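Re: scrutineers at the Kennedy by-election count, what are we allowed to see

**saltbushken**

ok so this has been going around the Kirden community page all morning and I want to hear from people who've done it. Claim is that scrutineers for one of the independents got "locked out" of the count at the Kirden hall on election night. Have seen it written as thrown out, turned away, blocked, and one bloke said arrested which I'm pretty sure is rubbish.

What are the rules? Can an officer in charge stop you coming in? I scrutineered once years back and just walked in with my form and a lanyard.

**tuckerbox_tess**

Was there, different candidate. Not arrested lol. Two of them turned up after the doors were shut for the count, one had a signed appointment form and one had a photo of a form on his phone. The one with paper got in. Took a while but got in.

The other one stood outside and filmed himself. That's the video.

**marginal_call**

> one had a photo of a form on his phone

So he was denied entry. The video is correct. I don't get why everyone's rushing to say nothing happened when something did happen.

**tuckerbox_tess**

Didn't say nothing happened. Said what happened. He didn't have the form. You need the form, signed by the candidate or whoever's allowed to sign for them, and you have to give it to the officer in charge before they let you near a ballot. It's in the handbook they send every candidate.

**marginal_call**

And the handbook says you can't accept an electronic copy? I've read it. It says "signed". Doesn't say anything about paper. If my bank takes a photo of a signature then a polling place can.

**preferencewhisperer**

depends which election it is. State, local and federal all have different forms and the wording isn't the same. People keep quoting the federal one at each other for a state by-election, drives me up the wall. Check the rules for the one your in

**saltbushken**

Right well that explains why I've had three different answers. Anyone got the state wording handy? I'm on my phone

**preferencewhisperer**

not to hand, will look tonight. From memory the officer has discretion on late appointments but don't quote me

**flatwhite_voter**

I'm less bothered about the form and more bothered about where they made people stand. At the Carport booth the scrutineers were behind a rope so far back you couldn't read a ballot if it was written in crayon. What's the point of being let in if you can't see the numbers on the paper.

You're supposed to be able to see. Not touch, see. I asked for the rope to come forward and got told it was for "flow". Asked again and got told the same thing by a different person. Ended up leaning.

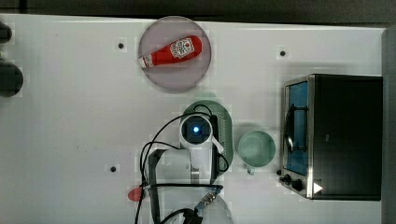

Anyway third time I asked the officer in charge directly and she moved it straight away, no fuss. So the lesson for me was go to the OIC first and don't bother with the table staff, they're casuals who did an online module and are scared of getting it wrong. But a first timer wouldnt know that. A first timer would've stood behind the rope all night and gone home thinking it was a stitch up.

**marginal_call**

This is my point. "No fuss" after three goes. How many first bundles were sorted by then?

**flatwhite_voter**

Fair. Most of the first sort at one table. I'd say that's a legit complaint, and I put it in writing. Still not the same as locked out.

**doorknock_dan_no_more**

Long time lurker. Did booths for the party I'm no longer in, state and council, too many years. Some things:

- bring the form on paper, bring a spare
- be inside before the doors close at 6
- one scrutineer per counting table per candidate is the usual thing, if you've got more people than tables they'll send the extras out and that is NOT being thrown out
- wear the badge where they can see it
- no how-to-vote cards, shirts, stickers. Someone always forgets the shirt
- phone in the pocket

The phone thing is what gets people walked out most. Seen it twice. Both times the person said they were only texting.

**marginal_call**

Were they only texting

**doorknock_dan_no_more**

One was. Other one was taking pictures of ballots, which, no.

**kelpie_on_the_roll**

why can't you photograph ballots though, serious question. they're anonymous. if I could photograph them the whole argument goes away

**doorknock_dan_no_more**

Because people write stuff on them. Names, phone numbers, drawings. And because vote buying, bloke says number your squares in a funny order so I know it's you, then his mate with a camera checks. With a long ballot you can make a pattern nobody else would. Old trick.

**kelpie_on_the_roll**

huh. ok hadn't thought of the pattern thing

**saltbushken**

Got an answer out of the electoral office, sort of. Rang the enquiries number. Lady was nice. She wouldn't comment on Kirden in particular but said a scrutineer has to be appointed in writing and has to sign an undertaking before taking part, and what the officer accepts on the night is up to the officer. She also said anybody can put in a complaint and they do get read.

So, discretion. Which leaves us about where preferencewhisperer had us.

**marginal_call**

"Up to the officer" is the problem. One booth takes the photo, next one doesn't. You can't run a thing on vibes. If it's a rule write it down and apply it the same at every hall.

**tuckerbox_tess**

Agree with you there as it happens. Write it down. But your original post on the community page said they were "thrown out so no one could watch the count" and that's just wrong mate. There were scrutineers from every other candidate in the room including me, and the independent had one as well once the paper was sorted. The count was watched.

**marginal_call**

Not my post. I shared it.

**tuckerbox_tess**

With the caption "wake up Kennedy"

**marginal_call**

Ok. Ill edit the caption. Still think there's a story in the rope and the form and I'm not going to pretend otherwise

**flumenar_local**

Can I add one from the Flumenar side. Prepoll votes from our centre got counted somewhere else and we found out by email that arvo. Our scrutineer was sitting at the Flumenar library waiting for ballots that were already on a truck. By the time he'd driven over he'd missed 2 hours of it. Nobody stopped him coming in, but if you don't know where the count is you may as well be locked out.

This annoys me a lot more than the phone bloke and it's getting no attention as there's no video.

**saltbushken**

Wait was the location change published anywhere?

**flumenar_local**

On the website, bottom of a list. Candidates got the email. Ours goes to a campaign inbox that one person checks, and that person was handing out cards at a booth with no reception. So partly on us. But a phone call would've been decent

**preferencewhisperer**

this happens heaps. prepoll is a massive share of the vote now and the little centres can't count it on the night with the staff they have. they should have to give a full day's notice tho

**doorknock_dan_no_more**

Two separate complaints worth making then. Notice of count location, and consistent rule on appointment forms. Rope is a third but it got fixed on the night so they'll say resolved.

Keep them separate when you write in. If you send one big angry letter with everything in it plus the arrest that didn't happen, they answer the silly bit and ignore the rest. Seen that too.

**marginal_call**

Will someone put the forms one up as a draft? I'll sign it. I'd rather sign something tess has checked than have it picked apart later

**tuckerbox_tess**

Yeah alright. Give me till after tea. I'll need what time the two of them got to the door, if anyone from that campaign is reading. The video starts after they'd already been talking to the staff so you can't tell from that.

**kelpie_on_the_roll**

would the result even change? margin looked pretty comfy

**preferencewhisperer**

no. not by a mile. recheck moved the margin by 6 votes, all from one bundle put on the wrong pile. which is what the recheck is for

**kelpie_on_the_roll**

then why are we bothering

**flumenar_local**

because next time it might be close

**doorknock_dan_no_more**

And because the council ones are coming and those get down to single figures out here. If the casuals have been told the rope is sacred then somebody's going to be standing behind it when it matters.

Also can people please volunteer. Half the booths in Kennedy had no scrutineer from anybody. You can complain about not being allowed to watch but the hall at Carport had empty spots at two tables.

**flatwhite_voter**

Confirming the empty spots. I was trying to cover both and my neck's still crook.

**saltbushken**

Putting my name down for council then. Will print the form. Will print it twice.

**tuckerbox_tess**

Draft's in the files section now. Bit rough, I've left the arrival time blank. Only covers the form issue, the Flumenar one needs someone who was there to write it. Corrections by tomorrow night please and keep them to the wording, I'm not relitigating the video.

**marginal_call**

Second para says "may accept", should be "must accept" if the signature's readable. Otherwise fine by me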